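About Grollix

Grollix is the robotics club of Akholm Technical School. We are students between fifteen and nineteen years old, from all the departments of the school, and we build small machines and teach them to do simple work with objects on a table. The club is open to every student of the school, also to those who have never held a soldering iron or written a line of code. A good part of our present members joined in this way.

The name has no deep meaning. Our first robot made a grinding noise each time it turned left, somebody wrote "grollix" on its box to describe the noise, and the word stayed. The robot was later taken apart for its motors, which we still use.

How the club began

In the beginning we were a line-follower group. We had one track made from black tape on white boards, and in the evening we carried the boards up to the attic again. In the second year we went for the first time to the Barta Cup, the school competition held every spring in Barta, and we finished second from the end. The train journey home was long, and during it we decided that the next robot should have an arm.

Since the start, 86 students have been members of Grollix for at least one full school year. Several of them study engineering now, one repairs lifts, one bakes bread, and quite many still write to us when they have a spare motor or an old power supply to give away. We accept nearly all such gifts, but please ask us before you bring a printer.

What we do now

The club has two lines of work, and a member may choose one or take part in both.

The first is the competition team, which prepares for the Barta Cup. The task is published in December and the team has until spring to design, build and test. Last time the robot had to sort wooden blocks by length and put them on a shelf. We reached the final and lost there by a wrong setting in a file, which is now printed and hangs above the computer.

The second is Proltik, our long project. In Proltik we want a robot arm to learn from people how to handle ordinary things: to take a small packet out of a compartment, to put it back, to pull a drawer. Writing such movements as a program is slow work, so a student takes one gripper in each hand and does the task with them at the table, while the cameras record. Each recording is then looked at, given a name and either kept or thrown away. Proltik has 1,118 recordings which we decided to keep. The goal we wrote on the wall is 4,000, and we know that it will probably be reached by students who are not in the school yet.

Work with the grippers looks easy and for the first half an hour it is not. Your fingers know very well how to take a biscuit, but the gripper has only its two jaws and you must approach from the correct side. New members usually go too fast. We ask them to work at the speed of somebody who pours tea for a guest – calm, without stops, and with the eyes on the object. After some weeks the movements become clean, and then we start to change things, for example the place of the box on the table, or how the packets stand in it.

The less visible half of Proltik is done at the computers. There are scripts which check that the pictures from different cameras fit together in time, there are long tables with names of tasks, and there is a small group which trains the models at night, when the school network is quiet. If you like order, this group will be very happy to meet you.

A normal club afternoon

We open at four o'clock in room 3, on the ground floor behind the metal workshop. The first ten minutes are for talking about what was left unfinished the last time. Then everybody goes to their place. Recording is done in turns, two persons together: one holds the grippers and the other watches the screen and writes the notes. After twenty minutes they exchange, because the arms get tired and a tired arm makes bad recordings.

At six we stop recording and clean the table. Some stay until seven to finish a print or a piece of code. Before the Barta Cup the competition team also meets on Sunday, with a key borrowed from the school office.

Our rules are short. The cables are unplugged by the plug and never by the cable. Who breaks something says it on the same day, and will not be shouted at. Snacks used for recording are not eaten until the box is retired from the task – this rule was the most difficult to introduce.

What members learn

We do not give marks and there is no examination. In the course of a year a new member normally learns to solder, to draw a simple part and print it, to use Python a little and to read an error message until its end. We also practise presenting. Twice a year every project group stands in front of parents and other students and explains its work in ten minutes, in Akholm's local language or in English. For many of us this was harder than the soldering.

Older members teach the younger ones. A teacher of the electrical department is present when we use the larger machines and signs our orders for material, but the plan for the year is made by the students at the first meeting after the summer.

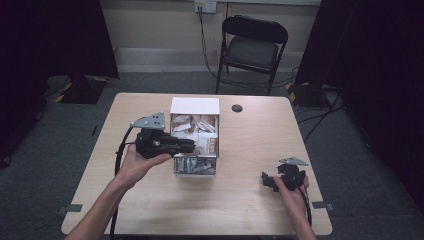
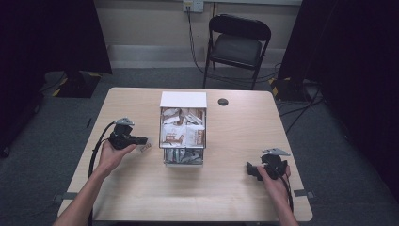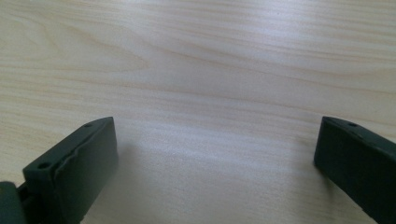 Proltik, work with the hand-held grippers at the table. The white box with the drawer is in the first two pictures; the third is taken by the camera on a gripper.

How to join

Come to room 3 at four o'clock on a club day and say that you are new. You can look for as long as you want, and if you wish to try the grippers, you will get a turn on the same afternoon. The club days for each term are on the notice board next to the school library. There is no fee. Bring closed shoes for the workshop, and a notebook if you have one.

Students from other schools in Akholm can visit us as guests. For this we need a short letter from a parent, which you may leave at the school office in an envelope marked Grollix.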